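Jotska Track

Pose tracking and session software for handheld grippers

Jotska Track turns a pair of handheld grippers into a source of usable arm trajectories. It reads the marker cubes on the grippers from a head-worn camera, works out where each gripper is in every video frame, and writes the result in a form your planner can replay or your training code can load. It runs on an ordinary Linux workstation and needs no sensors on the walls or ceiling.

The software comes in three parts, which can be licensed together or separately.

Track finds the cubes and solves for the position and rotation of each one. Every face of a cube has its own pattern, so one clear face is enough for a pose, and two or more faces give a steadier one. When a cube is hidden by a hand or a table edge, Track carries the pose forward from recent motion and marks those frames as estimated. You choose how long an estimate may last before the segment is dropped.

Align puts the left gripper, the right gripper and the head camera into one shared coordinate system. It also corrects the time offset between video and any gripper signals you record, such as jaw opening.

Review is the desktop viewer. Scrub through a session, see the solved poses drawn over the video, trim the start and end, and tag segments by task. Rejected segments stay in the project and can be restored later.

Working in ordinary rooms

Track was written for offices, kitchens and workshops with furniture in them. The detector looks for the printed pattern and checks it against the cube layout you registered, so other black-and-white objects in view are normally discarded at the second step. Glare is the more common problem. If a face is washed out, Track falls back to the remaining faces and lowers the confidence value for that frame.
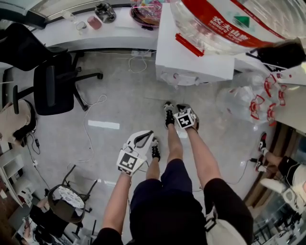

Left and right grippers, each with its own marker cube, held over an office floor.

More than one operator can work in the same room. Give each pair of grippers its own cube set in the project file and Track will ignore any cube that does not belong to the session being processed. The standard marker library holds 2,000 patterns. Of these, 1,996 are free for your own cubes and the rest are reserved for calibration boards.

Setting up a new pair

Print the faces from the Track menu and fix them to the cubes with the arrows pointing the same way. Measure the printed edge with callipers and enter the figure in millimetres. Do not use the nominal size, as most office printers scale the page slightly. Then record a short calibration clip, turning each gripper slowly so that every exposed face is seen. The solver reports the leftover error for each face, and a face that stands out has usually been stuck on crooked.

Calibration needs repeating after a cube has been knocked or removed. It does not need repeating when the operator changes.

Output and integration

Sessions are saved as timestamped pose tables with the source video alongside. The Eshun plug-in retargets gripper poses to a two-arm workcell and flags any part of a path that the arms cannot reach. The Clilanis connector streams live poses at the frame rate of the camera for teams that want to watch coverage while recording. Both are included in the full licence. A Python package reads and writes every file type the software uses.

Version 3 was released in March. Projects from version 2 open directly, but are converted on first save and cannot then be opened in the older release.

"We reprocessed 3,876 segments from our old projects with the new solver and kept the same task tags throughout," says Lorena Acuña, perception lead at Orndale. "The main change for us was fewer breaks when the hands cross."

Licensing

Licences are per workstation, with floating licences available for larger sites. A trial licence opens all features and limits export to short sessions. Grippers, cubes and cameras are not supplied.

Related products
Jotska Align (standalone)
Jotska Review Viewer
Eshun retargeting plug-in
Clilanis live connector
Printable cube faces and calibration boards

We use cookies to remember your settings and to measure visits to this site. Accept all | Necessary only | Cookie policy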